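3.2 The teardown task

We're a student team at Siltham, and I'll admit we picked old desktop computers mostly because the Relbridge recycling drive had left us with so many of them! They turned out to be a great test for a class project. The case lies on its side with the panel off (Figure 2), and the arm has to get at plugs and drives without snagging the wiring. Our first-semester planner, Fundau, treated every cable as a stiff rod, and you can guess how well that went.

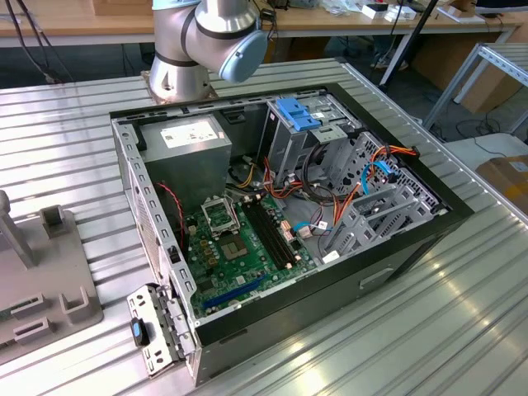 3.3 Working close to the cables

Figure 2. The open tower and the arm on the worktable, and the gripper among the drive cables as seen from the wrist.

Up close it gets crowded fast. The fingers are down by a blue SATA data cable, with the power wires and the drive cage right there too, and the gripper itself takes up most of the wrist view. I logged 721 attempts for this section (my teammates did the rest of the 1613), and I still like the wrist view best for judging the last little bit of an approach.

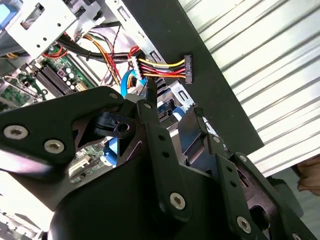
Why didn't we just use newer computers?

We wanted machines we could afford to scratch, and the older ones gave the class plenty of different plugs to practice on.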